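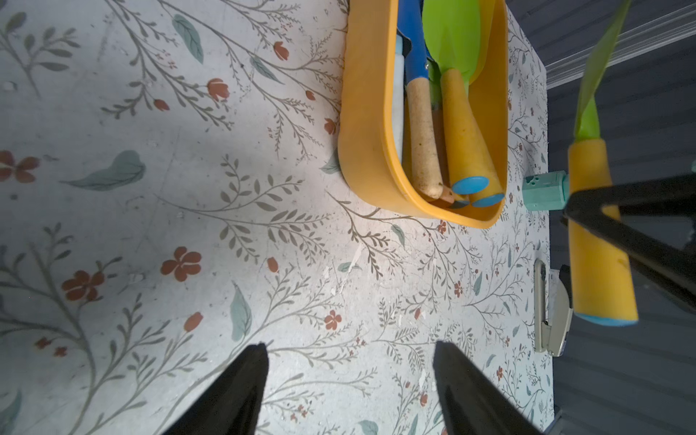 Print this page | E-mail this page

7 May 2018 — Ateddale Support

Filed under: Clarow arm set-up > Faults and safety

7.4 Gripper stops while holding a tool

The arm halts with the fingers closed and the panel shows fault 47. Power to the finger motor stays on, so the tool is still gripped. Foam handles compress under load and are the usual trigger.

CAUTION: Do not pull the tool free by hand. The fingers may close again without warning.

1. Press the red stop button. Leave it in.
2. Keep everyone out of the arm's reach, including the far side of the table.
3. Put one hand under the tool, clear of the fingers, and turn the release knob anticlockwise until it drops.
4. Check both fingertips for cracks or bits of foam. Wipe with a dry cloth.
5. Release the stop button and choose Home from the Mistov menu.
6. Set grip force to 1000 for foam handles. The factory setting is 2000.
7. Run one pick at slow speed before going back to normal work.

Note: Units shipped before March have no release knob. Use the hex key supplied — see 7.6.

If fault 47 comes back on the slow pick, switch off at the wall and leave the arm off until the finger motor has been checked.

Tags: gripper, fault codes, emergency stop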